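Cavon shop shelving, reviewed after one spring

Filed under: fixtures
Sun 14 June

Jianguo Jiang put these in for the corner store in March, and I have had opinions ever since. He asked for a review. He may regret it.
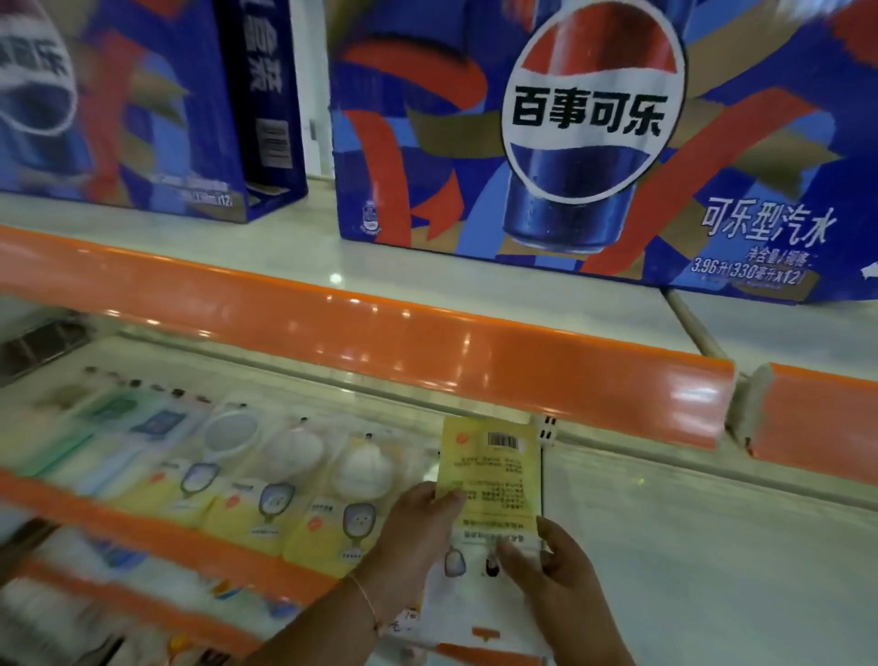
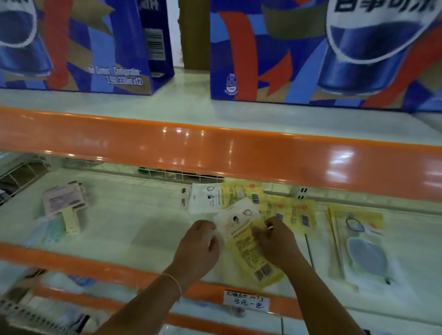
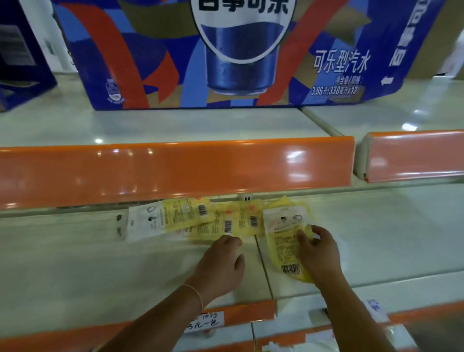 Cola up top, small stuff underneath.

First, the good. Each shelf is rated for 130 pounds, and a 12-pack of 330 mL cans doesn't trouble it at all. The white finish wipes clean with a damp rag. It is also very glossy, so you get every ceiling light twice, free of charge.

The orange rails are the selling point, according to the catalog, which devotes an entire page to the orange. They look cheerful and they hold a clip-on tag fine until somebody's sleeve goes by. Paper and tape work better. I priced a set of the official Cavon inserts and went back to paper and tape.

Putting it together took 4 evenings. The instructions have 2 drawings, one of which is upside down. Tùng Quan, who has built a lot of Gadar units and talks about them the way other men talk about old trucks, got the second bay up but couldn't persuade its rail to line up with the first. Jianguo says customers don't notice. I notice every single time I buy gum.

Small flat packets are the weak spot. They slump and slide, and you end up with both hands in there sorting them again. Get a wire basket.

Would I buy it over the Bello? Yes, grudgingly. The Bello is beige.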